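4.2 Cleaning the Exterior of the Katora Storage Cabinet

Switch off the cabinet light at the wall before cleaning. Allow 40 minutes for the lamp housing to cool.

1. Mix 2 capfuls of Silunell cleaner with 700 ml of lukewarm water.
2. Wet a soft cloth in the mixture and wring it out.
3. Wipe each door from top to bottom. Do not spray liquid at the hinges or the lock.
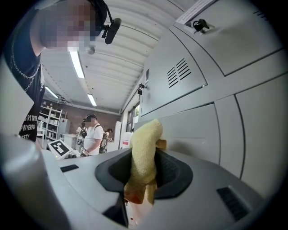 4. Open both doors to 90 degrees and wipe the inner edges.
5. Dry all surfaces with a second cloth.

CAUTION: Do not use scouring pads, steel wool, or solvents. Damage to the coating from these products is not covered by the warranty.

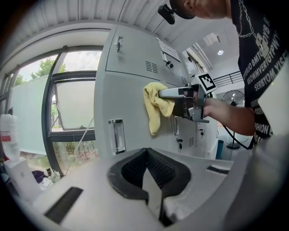
Painted metal fronts need less cleaner than the glass doors in section 4.3. Plain water is enough for dust and fingerprints. Fold the cloth flat so that one side stays clean; a cloth bunched up like the yellow one against the gray cabinet front leaves streaks on dark finishes. Replace cloths that have picked up grit.

Note: Door seals are treated once a year, in February. See section 4.5.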